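Looking after your paperbacks: my household tips for people who read in the bath, on the bus and over dinner

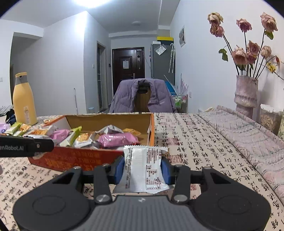 I own far too many books and I'm not gentle with any of them. I read while the pasta boils, I read with wet hair, and I once left a very long fantasy novel on a garden chair through an entire February night (it survived, sort of, and I'll get to that). So what follows comes from years of rescuing things I've damaged myself. None of it is fit for anything valuable. If you've got a first edition, take it to a proper bookbinder and keep it well away from me.

Wet pages

Speed matters more than anything. If a book has gone in the bath, don't open it wide and don't flap it about, because soaked paper tears like cake. Hold it closed and press gently between two towels, then stand it on its end on more towel with the covers just slightly open. Leave it there for an hour or so and go and do something else.

Once it's damp and no longer dripping, start slipping kitchen roll between the pages. I put a sheet in every 30 pages, and no more than that, or the spine gets forced apart and you've swapped one problem for another. Plain white kitchen roll, please! I used the sort with a printed border once and now have a crime novel with faint blue geese all the way through chapter nine.

Change the sheets when they feel wet. When the book is nearly dry, but still cool to the touch, lay it flat under something heavy and leave it for a couple of days. Mine go under the slow cooker. The garden chair book had all of this done to it and it's now about twice as fat as it was, but every word can be read and I've been through it again since.

People always ask about the freezer. Yes, it works, in the sense that it buys you time. Put the book in a freezer bag and it'll stop mould getting going until you can deal with it properly. It still has to be dried out afterwards.

Please don't use a hairdryer on hot. The pages go wavy and the glue in the spine softens, and then you're reading a pile of leaves.

Greasy fingerprints

I'm a crisps-and-thriller person, so I've had a lot of practice. For a fresh mark, lay a bit of kitchen roll on either side of the page and press, then sprinkle on cornflour, close the book and leave it overnight. Brush it out with a soft, dry brush in the morning, over the sink. You may need to do it twice. Old grease marks I've never managed to shift completely, and I've stopped minding.

Chocolate wants to be cold before you touch it. Let it set hard, lift it off with the edge of a bank card, and only then worry about the smear that's left behind. A white eraser takes off a bit more if you're light with it.

Musty second-hand books

I got a whole box from a house clearance last spring and they smelled like a cellar. The trick is a big plastic tub with a lid, an open bowl of bicarbonate of soda in the bottom, and the books standing up around it, fanned out a little. Lid on, somewhere dry, and have a sniff after a week. Some of mine took 2 goes with fresh bicarb and one took most of a month.

Check for mould first, though. Anything fuzzy gets taken outside and brushed off there, with a mask on, and if it's deep in the pages I'm afraid I let it go.

Sticky labels

Charity shop stickers are the bane of my life. On a shiny cover, warm the label with a hairdryer on low (allowed here, as long as you keep it moving and away from the spine) and peel from one corner, slowly, keeping the label low and flat as it comes away. Any leftover gum rolls off under your thumb, or with a tiny dab of white spirit on a cotton bud. On a matt cover don't use anything wet at all. Try the eraser and be patient, and if the colour starts to lift, stop and live with it.

Loose pages

One page on its own is easy. Run a very thin line of PVA along the inner edge with a cocktail stick, tuck it right in so the top lines up with its neighbours, then put a strip of baking paper on each side so you don't glue it to everything else. Weight on top, overnight. Sticky tape is tempting and I did it for years, but it goes brown and brittle and eventually drops off, taking some of the words with it.

Shelves

Keep them off the outside wall if you can, or pull the bookcase forward by a couple of fingers' width so the air moves. Don't pack the books in so hard that you have to yank them out by the top of the spine. (Push the two either side back a bit and grab the one you want by its middle.) I dust along the tops with a clean, dry paintbrush, from the spine outwards, twice a year if I'm feeling good about myself.

Sunny windowsills will bleach a red spine to salmon in one summer. I've got a whole row of salmon ones.

Reading at the table

A recipe book stand holds a novel perfectly well, and two clothes pegs will keep the pages down while you eat your soup. For the bath I use a large clear freezer bag with the book inside, and turn the pages through the plastic. It looks daft and it's slow going, but I've not dropped one in since I started, so I'm sticking with it. Dry the outside of the bag before you take the book out.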